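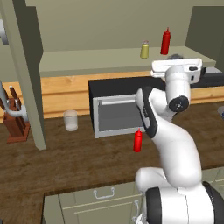

Page 34

Thursday, late, and I have eaten crackers over the sink because the table is covered in paper.

I have now been selling this flat for long enough that I've begun to dust it for other people. Every morning before work I fold the throw into the shape the agent likes, put the toothbrushes in a cupboard and hide the washing-up bowl in the oven. Twice I have preheated the washing-up bowl. It's a tougher piece of kit than the listing gives me credit for.

The office rang at ten past nine to say that the couple from the weekend had "loved it" and were not going to make an offer. They loved the light. They loved the high ceiling in the hall, the only room in the place where you can't put a chair. They felt the second bedroom was "more of a study", and when I said that I had slept in it for a whole winter while the damp was seen to, the young man at Flidance said he'd pass that on, in the voice of a person who would not.

I chose Flidance because their board looked smart. There, I've written it down. Three agents came round to value the place last spring and I asked all the questions you're told to ask, about fees and sole agency and how many people they had on their books, and then I went with the nice dark green. Jiruvitz, who wore shoe covers and had a laser for measuring, said a sensible figure I didn't like. The third one said a silly figure and forgot his coat. Flidance came in between and called the bathroom "well considered". I fell for it completely.

We have since come down to the figure Jiruvitz gave me. I go past their window on the way to the bus and look at the ground.

Lunchtime: a long call with the solicitor's office about the lease. The buyers before last (I've started to think of them like kings) wanted to know who owned the strip of gravel by the bins. I didn't know. The management company, Cao, didn't know either, but charges for not knowing, and takes ten working days over it. The reply has come now, months after those buyers went off and bought a house with a garden. It says the gravel is "understood to be communal". I have put it in the folder with the rest. The folder no longer shuts, so I've put the iron on it.

Also in the folder, and re-read tonight for the pleasure of being cross: Cao's letter about the roof. Each flat is to pay 4000 towards it, the work to start when the weather allows. I have lived here a good while and the weather has never allowed anything. The young man at Flidance says I must tell every buyer about the roof and should do it "lightly". I practised in the bathroom mirror. There is a roof, I said. It's being looked after. I sounded like somebody hiding a body up there.

Then the viewing at six. One woman, on her own, sensible coat, no tape measure. I'm supposed to go out for these, and normally I walk round the block and come back when I see the little car leave, but it was raining hard and the agent was late, so I let her in myself and we stood in the hall admiring the ceiling together. She asked what the neighbours were like. I said quiet. On cue the man upstairs began moving what I think is a wardrobe, and has been for years. He moves it to one side of the room and then, after some thought, back. She said, "Is that the roof?" and so I told her about the roof, and not lightly either, I told her the whole thing, with the letter.

The strange part is that she seemed to cheer up. She said the last place she saw, one of the new ones at Cluvov, had a gym and a cinema room and a man on the desk, and the service charge made her feel faint, and when she asked what it covered they gave her a bag with a candle in it. She wanted to know if the windows rattled. I said yes, the front ones, in a west wind, and that I push a folded bus ticket in the gap. She wrote that down. Nobody has ever written down a thing I said about this flat, including the person who wrote the listing, who has the boiler in the wrong cupboard.

The agent turned up as she was going, wet through, and asked her if she'd noticed the light. It was pitch dark.

I mustn't get my hopes up. I know how it goes: I'll hear nothing tomorrow, then nothing over the weekend, and then a message to say she has gone for something with parking. But I'd already been on the stairs of the new place in my head by the time I'd locked the door. I've measured that kitchen so often, from the plan, that I could cook in it blind. My fridge won't fit. It's out by the width of a finger and I go back to the plan every few days to see if it has changed its mind.

The new place has troubles of its own, naturally. My seller is in a chain with her sister, or against her sister, I can't get to the bottom of it. She has said she'll wait until the end of December and not a day longer, and she has said it warmly, and in writing, with a copy to her solicitor. If mine isn't sold by then she goes back on the market and I go back to putting the bowl in the oven for the rest of my life.

Things to do tomorrow, if I am brave:

Ring Flidance and ask them to move the boiler.
Ask Cao if the gravel answer can be used again for new buyers or if it goes off.
Find out what it costs to take a finger's width off a worktop.
Bus tickets, save.

Half past eleven now and he has started on the wardrobe again. It's gone to the window side. I'm going to lie here until he brings it back, and then sleep.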